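A visit to the open day at the Pleltcombe waterworks

I am living in Aststead for six years now and every day I drink the water, but I never knew where it comes from. So when the Pleltcombe pumping station opened its doors in November 2025, I took the early bus and stood in the line before the gate at nine.

We were a group of visitors with one guide, Gerrit Postma, who worked at the station most of his life. He began outside, at the old well house. The first well is 61 meters deep and was dug by hand. Before that, people from the village carried water up the hill from the stream, two trips each morning, and in dry summers they had to pay for it.

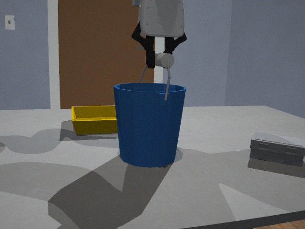 The well house is small and smells of wet stone. Mr. Postma let us put our hands on the brick wall, and it was very cold. After that we walked to the filter hall, where the water goes slowly down through sand. I had expected a lot of noise, but the hall is so quiet that we all started to whisper.

In the filter hall I asked how often the sand must be changed. The answer is almost never. They take off only the top layer and wash it, and then it goes back.

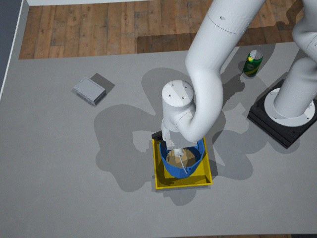
Etelka Halász

The part I liked best was the pump room. One steam engine is still there, painted dark green, with the name Mangundap on a brass plate. It does not run anymore. The electric pumps next to it come up only to my shoulder, and they supply 2717 homes. A boy in our group asked what happens when the power goes out, and Mr. Postma showed us the diesel generator and the log book where each test is written by hand.

For lunch there was pea soup in the yard, and bread.
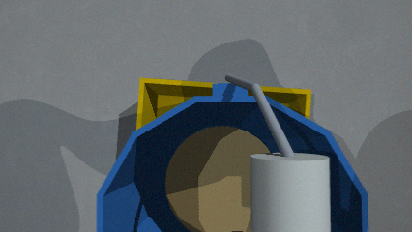 I must also mention the tasting table. We got water from three villages in paper cups and had to guess which was ours. I was wrong, and so was my neighbor Cor Declercq, who was born here. The water from the hill has more lime and I found it a little sweet.

The tour takes two hours and the stairs to the pump room are steep, so wear good shoes. The bus back to Aststead leaves from the church, on the other side of the road from where you arrive.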